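News & Views | Around Town | Community

Search this site... Go

Wirura swap shop is moving, and I've been to see the new place

I've been going to the Wirura swap shop long enough to have given them the same toaster twice, so I was a bit worried when I heard they were losing the old unit on Skendard Road. The lease ran out and the new rent was silly. No need to panic though! They've got the keys to the ground floor at Urio House, next door to the dentist, and the doors open on a Tuesday in September.

I went round for a nosy this week and got the tour from Muthoni Swai, who has run the place for three years and talks even faster than I do. The new room is a fair bit bigger than the old one, with proper windows (the old unit had that one slit above the sink, if you remember) and a step-free entrance from the car park side. Buggies and wheelchairs can come straight in, which was always a squeeze before.

The thing people keep asking me is whether it'll still be free. Yes, it will. You bring what you don't need, you take what you do, and there's a tin by the door if you fancy putting something in. The move itself is costing £2000, mostly for shelving and a van, and they've already raised a good chunk of that from the summer book stall and a very generous lady who didn't want her name in print. If you'd like to chip in, the tin's at the old place until they lock up for good.

There are a few changes to what they take. Small electricals are back on the list - hooray - now that Atieno Mushi has done her testing course and can check things over before they go out. She'll be in on Tuesdays from 10am, and she'd like you to bring the right lead with the right gadget, please. She showed me a box of mystery chargers and I counted 17 before I gave up. They still can't take mattresses, car seats or anything with gas in it, and they've got all the jigsaws they can cope with until Christmas.

Opening times stay the same for now, 10am to 3pm, with a late evening to come once they've sorted out who's got the keys. The 256 bus stops right outside, or you can park behind Urio House for free after two o'clock. Irau Bakery over the road is doing half-price tea for anyone who turns up with a swap shop bag on opening day, so I'll be there early and you'll have to fight me for the window seat.

I did come home with a lamp and a bread tin, in case you were wondering. The toaster's still there if anybody wants it.

Sign up to our newsletter and get local news in your inbox every week. We use cookies to make this site work. Accept | Manage settings 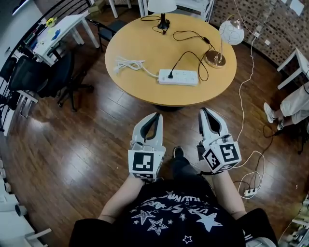 Leads and a power strip on the round table.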